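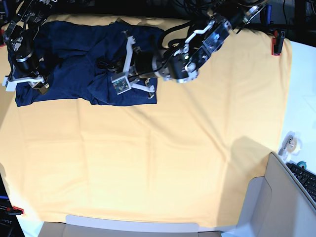

Two arms at a navy garment on the clamped yellow cloth.

Droretine

Droretine is a way of teaching a pair of robot arms to handle soft clothes, and this is my article about it on the Katham wiki. I work with it most weeks, so I've written it the way I'd explain it to you across the table. If you want the equations, they're in the method notes. What you get from me is what it does, how we train it, and where it still gets stuck.

The short version: a person drives both arms through a job with a pair of hand controllers, the arms and cameras record everything, and a network learns to copy the motions. So far that's ordinary imitation learning, and plenty of groups do it. The part that makes it Droretine is the hold step. Every time a gripper closes on fabric, the system stops and asks itself whether it has one layer, several layers, or nothing at all. Only then does it choose what to do next. We stuck that question in the middle of the loop and it changed the whole feel of the thing (for the better, mostly!).

Name

It's a made-up word. It came off a whiteboard in Pivivmont, where the first version was put together, and it was supposed to be replaced before anyone outside saw it. You'll also find it written "Drore" in older logs. Same method, shorter typing.

How it works

There are three pieces, and they run one after another.

The first is the reach. The network looks at the camera views and the joint positions and sends both arms toward the garment. A reach is short, and we let it be sloppy. Fabric gives, so a gripper that lands a little to one side can still come up with something useful.

The second is the hold step. The arm that just closed stays put while the other arm keeps still too, and the network gets 2 seconds to make up its mind about the layers. It uses the wrist camera, the overview camera, and the motor current in the fingers. The current tells you much less than you'd hope. A thin shirt barely shows up in it.

The third is the move: drag, lift, fold over, or let go and try again. Letting go counts as a real choice in Droretine, with its own training clips, and I think people skip over that when they read about us. In a lot of recorded data the operator never lets go on purpose, so the network never learns that it's allowed to.

The cloth

We work over a pale yellow tablecloth, pulled flat and clamped. Dark clothes are hard for us because creases in dark fabric are so faint in the overview camera, and a light background at least makes the outline easy to find. The cloth has its own wrinkles, of course, and an arm will throw a shadow right across it. Early networks loved to treat a shadow as a sleeve. I spent a good part of one February on that, and the fix was dull – we moved the lamp between recording days so the shadows never fell in the same place for long.

Don't iron the cloth, by the way. We tried a perfectly smooth one and the network got worse the moment a wrinkle came back.

Wrist cameras

Each gripper carries a small camera, and the two wrist views go into the network along with the overview. I get asked a lot why we bother, and I understand why. A wrist view can be dim and smeared by motion, with half of it filled by the gripper's own dark body and the rest by whatever the camera is pointed at, cables included. If you'd never seen one you'd think the recording was broken. We keep those stretches in. The network has to cope with them when it runs, so it may as well meet them in training, and throwing them out made the arms hesitate every time a wrist swung away from the table.

What we did drop is any special cropping around the fingers. It helped on towels and did nothing for shirts, and it was one more setting to get wrong.

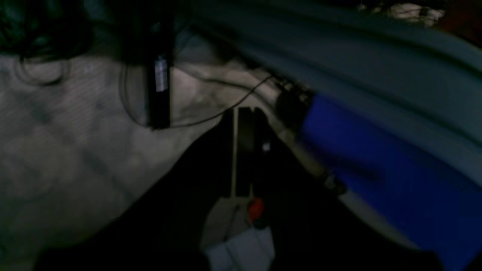
Training data

For each type of garment we record 50 demonstrations. The operator starts from a different mess every time, and I do mean a mess: pick it up, drop it, leave it how it fell. Tidy starting positions make lovely videos and bad networks.

Operators also record "bad grab" clips, where they take hold of the wrong thing on purpose, wait, and let go. These are boring to make and I'd swap them for almost any other chore, but they feed the hold step and it's close to useless without them.

Garments go back in the bin between sessions. We wash them now and then, which softens the knits, so the same sweatshirt isn't quite the same sweatshirt a month later.

Results

Our main test is called Issahaku. It's a fixed list of starting heaps and target folds that we wrote for ourselves, so please don't compare our numbers with anyone else's. On the last full run we did 95 trials with the hold step switched on and the same list again with it off. Having it on gave us fewer folds with a stray layer caught inside, and each trial took longer. The gap was widest on sweatshirts. On dish towels I couldn't tell the two apart, and I've said so in the run log.

The failure I see most is the narrow end of a garment. When a sleeve or hem gets rumpled up into a thick little bunch, one pinch can catch several layers, and the network will happily call that a single layer and carry on folding. Turning the fabric slightly before the hold step seems to help, but I haven't tested that properly yet.

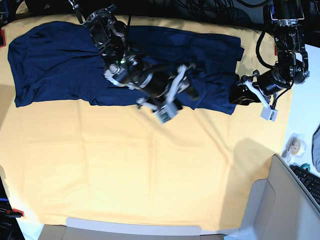 Page last changed: August 2, 2018

Open questions

Is a fixed wait the right idea? I'd like the arms to move on early when the answer is obvious, and a quick trial of that looked promising until the network decided everything was obvious.

Does it carry over to other tables? We've only moved the setup once, from Pivivmont to its present spot, and we re-recorded everything when we did. So I don't know.

Buttons and zippers aren't covered at all. Neither is anything with a hood – there's a separate page for hoods, mostly complaints, and you're welcome to add yours.

See also

Issahaku test list
Hand controllers, setup and care
Bad grab clips
Hoods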